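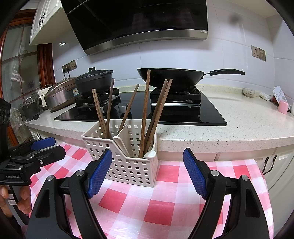

Softer pads, Rasmus kept telling me, softer pads and the chopsticks will take care of themselves. He had been telling me this since November and he had a whole theory about it, with drawings.

So okay, I gave in. The Vunex pads were stiff and the Gosau pads were squishy, and I was supposed to say which ones I liked better after 341 tries. I was on try 22 and already hated both of them!

"You're squeezing too hard," Jade said from the other side of the table.

"I'm squeezing the normal amount."

"You squeeze like you're mad at it."

I was a little mad at it. A chopstick is a skinny, rolling, spiteful thing, and the stiff pads pinched it fine right up until I turned my wrist, and then off it went under the stove (again). The squishy ones held on. They held on so well that when I wanted to let go, the chopstick came along for the ride and I had to shake it off like tape.

Rasmus called at lunch. I put him on speaker and Jade made a face at me.

"So? Softer, right?"

"Softer is worse at letting go," I said.

It got so quiet I could hear him flipping through his drawings.

"How much worse?"

"Nine drops with the stiff ones. I didn't count the shaking."

"You have to count the shaking," he said, and Jade was already pulling out a new sheet of paper and writing SHAKING across the top in big letters, and I went to get the broom for the one under the stove.

We use cookies to remember your reading settings. Accept | Decline

© Virkby Stories | Contact | Back to top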